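Chapter 3
Paper and Its Surfaces

Key terms: fiber, pulp, sizing, filler, grain, calendering, opacity, brightness

Before you start

You will need a sheet of ordinary writing paper, a page from an old newspaper, a paper towel, and a glass of water. A hand lens helps but is not required. Keep your notes from Chapter 2, where we looked at how plant fibers are separated from one another. The same fibers come back in this chapter in a different form.

3.1 What a sheet is made of

Paper is a mat of fibers. The fibers come mostly from wood, though cotton, flax, hemp, and straw are all in use. They are mixed with a large amount of water, spread across a screen, and drained. As the water leaves, the fibers settle on top of one another and bond where they touch. No glue is needed for this. The bonds form between the cellulose molecules themselves, and they are strong enough to hold a sheet together when it is folded, written on, and carried in a pocket.

Tear a piece of writing paper slowly and look at the torn edge. The fine hairs are the ends of fibers, some pulled out of the mat and some broken. Newspaper tears with a shorter, rougher edge. Its fibers are usually made by grinding the wood, and grinding damages them.

Few papers are fiber alone. Writing paper usually contains a filler, most often chalk or clay, ground very fine. Filler sits in the gaps between the fibers. It makes the sheet smoother and harder to see through, and it costs less than fiber. Too much of it weakens the sheet, so a mill has to settle on an amount that suits the use.

3.2 Water and ink

Put one drop of water on the paper towel and one on the writing paper. The drop on the towel spreads at once. The drop on the writing paper stays rounded for a time. The difference is sizing, a treatment that slows the movement of liquid into the fibers. Older European papers were dipped in gelatin. Modern papers are sized with starch or with compounds added to the pulp before the sheet is formed.

Sizing matters to anyone who writes with a pen. On an unsized sheet, ink follows the fibers outward and the line becomes a blur. On a heavily sized sheet, the ink stays near the surface, dries slowly, and can smear.

The Hakham mill, which we will follow through the next several sections, made both kinds. Its records list a soft wrapping paper called Erard and a hard writing sheet called Lureo. Both began with the same pulp. Miłosz Witkowska, who ran the sizing room, kept a notebook in which he tested each batch with one pen and one bottle of ink. A page of it is reprinted in section 3.6.

3.3 Grain

On a moving screen, more fibers line up in the direction of travel than across it. This gives the sheet a grain. Paper folds more cleanly along the grain and is stiffer when bent against it. It also swells more across the grain in damp air, and for this reason bookbinders place the grain parallel to the spine.

Try tearing the newspaper from top to bottom and then from side to side. One tear will be fairly straight. The other will wander.

3.4 Why white paper is not all one white
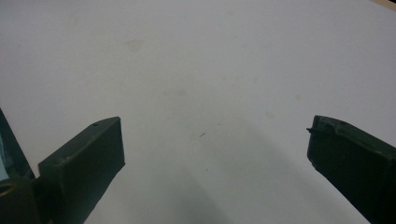
Pulp made from wood is brown or tan before it is bleached. Bleaching removes the colored material, chiefly lignin, and leaves the cellulose, which has very little color of its own. The sheet looks white because light is scattered wherever air meets fiber or filler. Wet the sheet and much of that air is replaced by water. Less light is scattered, and the wet spot looks darker and lets more light through.

The white we see also depends on the lamp. A sheet that seems clean and bright at a window may look yellow under a bulb and gray in shade. Mills therefore measure brightness with an instrument, under a fixed light, and record the result as a number.

Smoothness has an effect too. A sheet pressed between heavy rollers, a step called calendering, reflects light more evenly than one that is left rough.

Questions to keep in mind as you read

Why would a newspaper publisher accept paper that turns yellow?
What would happen to a map printed on a sheet with no sizing?
How could you find the grain of a sheet without tearing it?

Section 3.5 begins with the pulp vat at Hakham.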